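Rutine Decision Journal

A5 hardback notebook, 162 pages, made by Wernia

The Rutine is a notebook for writing down decisions before you know how they went. Each double page covers one decision. On the left you note what you have to decide, what you expect to happen and how sure you are, as a percentage. The right-hand page stays blank until the review date you set yourself.

Most people remember their reasoning as better than it was. With a written record you can compare what you thought in August with what you think now. Small decisions are worth including too, as they come round often and you get your review sooner.
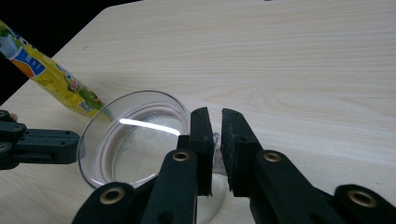 The first few pages hold a short guide by Renato Bañez, who designed the layout. He suggests starting with one entry a week and keeping each one under ten lines. There is an index at the back for listing review dates.

Details
Paper: 100% recycled, cream, suitable for fountain pen
Cover: Dogar grey or Fadon green
Binding: sewn, opens flat
Ribbon markers: two
Price: £23 including VAT

The green cover is out of stock. The next print run is 500 copies and orders placed now will be sent when it arrives. Grey is sent within three working days.

Refill pads with the same layout are sold separately. They are glued at the top and don't fit inside the hardback cover.

Returns are accepted within 30 days if the book has not been written in.

Page last updated 23 October 2024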